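Burnurholm keeps its library, and its smell

2024-12-09

The public library in Burnurholm will stay open until at least next January twelvemonth, after residents gathered 300 signatures, one very long letter and what the district council described as "a quantity of cake".

The council had planned to close the building on Voyle Lane and replace it with a cupboard. It was a good cupboard, to be fair to the plans. It would have stood in the entrance of the leisure centre, next to the vending machine, and would have held 96 books at a time, chosen by someone at head office and swapped every so often. Readers wanting anything else could order it online and collect it from Gekau, a bus ride away with a change in the middle.

"I was asked if I would like to be consulted on the colour of the shelves," said Titilayo Obi, who has run the library for most of her working life. "I said I would. I'm still waiting, so I suppose we'll never know."
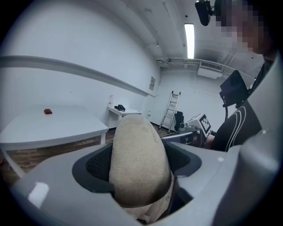

Attendance at the final meeting was higher than the council is used to. The chamber seats a couple of rows of the public and has seldom needed the second. Chairs were brought up from the wedding room, complete with bows, and the discussion of drainage that came first was heard by the largest crowd drainage has ever drawn in the district.

Cathal Gallagher, speaking for the finance department, explained that the library cost more per visitor than the swimming pool. A voice from the back pointed out that the swimming pool had been shut for repairs since spring. Mr Gallagher said the figures took a longer view than that.

He was followed by Mieczysław Nowakowski, a retired surveyor and author of the very long letter, who had been given three minutes to speak and used them to read out the contents page. Councillors then agreed to take the rest as read. Copies have been placed in the library, under local history.

The letter's main point, which appears on its fourth page, is that the building was left to the town by a seed merchant on condition that it be used for "books, quiet and the keeping of maps". If it stops being used that way, it goes back to the merchant's family. The council's legal team had not come across this before and asked for a short break. The break was not short.
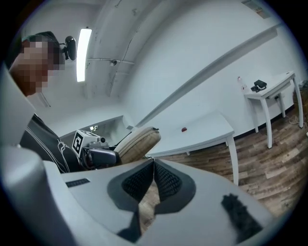
When they came back, the motion to close was withdrawn and a new one put forward, praising the library as the heart of the community. It passed without a vote against. Several of those supporting it had spoken warmly of the cupboard an hour earlier.

There are conditions. Opening hours will be cut by one afternoon a week, and the catalogue will move to a new computer system called Uvatard, already in use at Gekau, where borrowers report that it is very quick at telling them a book is missing. The roof will be looked at. It has been looked at before, most recently by Nuwan Weerakoon of the buildings office, who recommended a new one and was sent instead a larger bucket.

"It's a decent bucket," Mr Weerakoon said. "I've no complaints about the bucket."
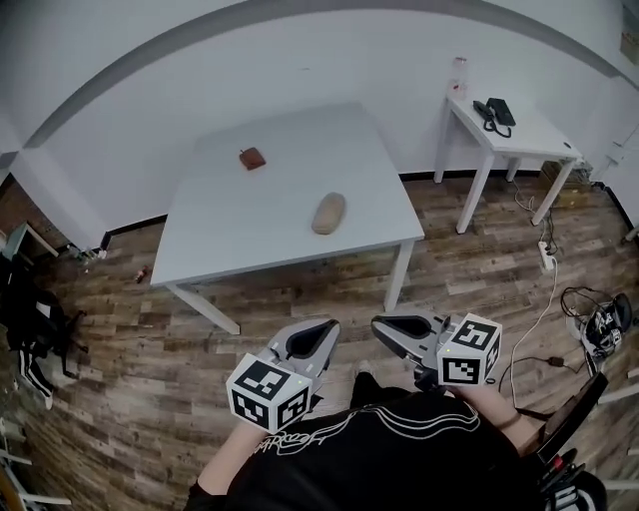 The smell, a mixture of floor polish, radiators and old atlases, was raised by one councillor as a possible concern for younger visitors. Mrs Obi said that younger visitors had mentioned it chiefly when asking if they could stay longer.

Story time goes ahead as usual this month, with the map room open to anyone who wishes to see what the seed merchant was so worried about. There are 115 maps, and one of them shows Burnurholm on the wrong side of the river. Uwe Thiele, who looks after the collection, is fond of that one and would ask people not to write corrections on it.

The cupboard has already been paid for. It will go in the leisure centre as planned, and the council is inviting suggestions for what to put in it.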